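Parnbridge Book Swap: your questions

4 min read

We use cookies to remember your reading list. Accept | Manage settings

Last updated January 2026. If your question isn't covered, write to Salma Shehata through the contact form.

What is the swap?

Members list novels they have finished with and ask for novels other members have listed. Each book you send earns one credit, and each book you receive uses one. New members start with two credits.

Which books can I list?

Any novel or short story collection in English, paperback or hardback. Most of what gets swapped is fantasy and crime. We don't take proof copies, textbooks or magazines. Library stamps are fine if the book has also been marked as withdrawn.
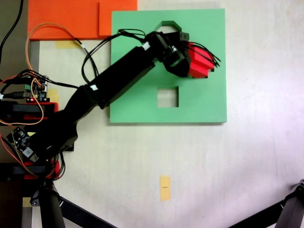 What condition should they be in?

All pages present, spine holding, no damp. Creased covers and names on the flyleaf are allowed, but say so in the listing. Please don't send a book with underlining unless the other member has agreed to it first.

Can I list a whole series?

Yes. Tick "keep together" and the set will be offered to one person at one credit a volume. If you only have part of a series, put the volume numbers in the title line - people do get annoyed when book three turns up first.

Who pays the postage?

The sender. Very long books (over 844 pages) earn two credits to make up for the extra weight. You can also hand books over at the Skima café on the first Saturday of the month.
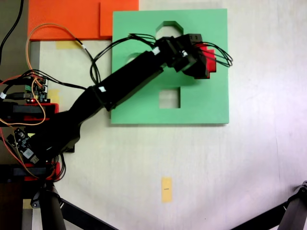
Red block held over the green board.

How long do I have to post a book?

Seven days from accepting the request. After that the request is cancelled and the other member gets the credit back.

Do I have to write reviews?

No. If you want to, keep it under 300 words and put any spoilers below the fold. Hatem Ragab reads them before they go up, usually within a couple of days.

Do credits expire?

They last until the end of the June after you earn them. You can hold up to 37 at a time.
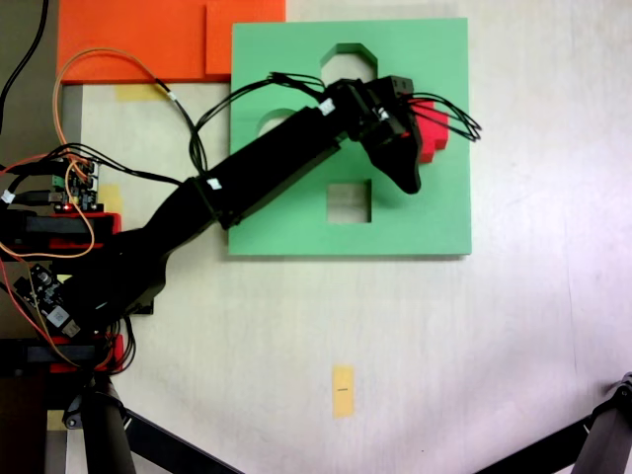
Square opening in the lower centre of the board, octagonal one near the top.

How do I leave?

Close your account from the settings page. Any open requests need to be posted or cancelled first. Unused credits go to the shared pot for new members.

Comments (3)

Lumturie Tomić
Does an omnibus count as one book or three? I have the Flumar trilogy in a single volume.

Salma Shehata
One book, but yours may be long enough for the two credits. Check the last numbered page.

Senad Milošević
The "keep together" box isn't showing on my phone. Fine on the laptop.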